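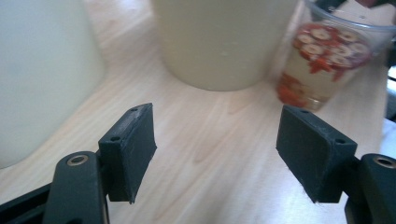

July, 4:40 pm, bench room at Flellard

Long day, but a good one, and I want to get it down while my tea is still warm. We finished the 200th pass with the handheld gripper and Letay brought everybody cold drinks (bless her!), so spirits were high by the end.

Mostly I want to write about the talk we had over lunch. Ayman has packed orders here for years, and he asked me straight out what his mornings will look like once the Rodix arm takes over the cup and tub line. I told him what I know: the reaching and lifting goes to the arm, and he and Zoia move to checking and to teaching it new containers, with 30 minutes of hands-on time each shift to start. He liked the teaching part. What he doesn't like is losing the chatter across the table, and I hadn't thought about that at all, so I've asked Dennis whether the two checking stations can face each other.

Zoia says her wrists are tired after a long run with the tool, so we should swap people more often. She also picks up soft cups much lower than I do, and I'd like the rest of us to try it her way.

To do: wipe the finger pads, dust is collecting on them. Check the small screws. Ask Yeshi for the new shift sheet before she leaves.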